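Notebook, hand-held gripper work, Trillstead
Monday, late afternoon, tea gone cold

I promised everybody I would write the collection rules down properly this time instead of repeating them across the bench, so this entry is mostly that, with a few of my own grumbles mixed in. If you are reading it before your first shift with the hand-held gripper, welcome, and please do read to the end even though I go on a bit.

The old sheet (the one pinned up by the Fekov charger) had 56 lines on it when I took it down, and half of them contradicted the other half. It said to reset the container after every grasp and, further down, never to touch the container between grasps. I have kept what we really follow and thrown out the rest. Anything I got wrong, write in the margin and put your initials next to it.

Before starting: open and close the fingers fully a few times and look at the pads. A pad that is peeling at a corner gets swapped, even if it would probably last the day. Check the screws on the linkage by hand and by eye. We lost 70 episodes in October to one screw that had backed out a little at a time, and I still feel bad about it, as I was the one holding the thing. Note the pad colors in the log if left and right are different, and keep the same pair for the whole session.

During: one item per episode. Come in from above, pause with the fingers open over the item you mean to take, then go down. The pause feels silly for the first hour or so and then you stop noticing it. Don't stir the pile to free something up. If the item you want is wedged, pick another one and leave the wedged one where it is - the mess is the whole point of this task, and a tidy tin teaches us very little.

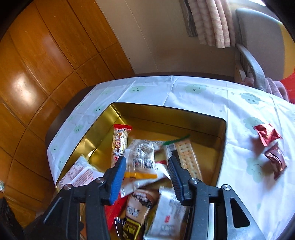
Snack tin task, fingers open over the pile. Blue pad left, black pad right.

On the tin itself. Shiny walls are allowed, and I want that in writing, as it comes up every time. The Hafþórsson checklist we borrowed from asks for matte containers only, and I understand why, but homes are full of shiny tins and patterned tablecloths and I would be sorry to leave them out. What we do ask is that the reflective container gets its own tag in the log, so that whoever trains on it can pull those episodes out later if they want to.

Loose items beside the container stay put once the session has started. Log them as "outside" in the setup line. If one gets knocked off the table, stop, end the episode, and mark it as disturbed. Please don't quietly put it back and carry on (I have done this too, no judgment).

Food rules, short version: wrapped food only, and a wrapper that splits goes in the trash along with what was in it. Wipe the pads between food sessions and anything else. Nothing that has been through the gripper gets eaten, however good it looks at four in the afternoon.

Stopping: 400 episodes is the limit for one person in one day. The Iltasport wrist straps help, but they don't make anyone's thumb younger. The log stands at 513 for this task.

Still open: whether clear wrappers need their own tag as well, and whether we log the curtains as open or closed or just write down the time of day. I lean toward the time of day. Will ask on the next call and add the answer underneath.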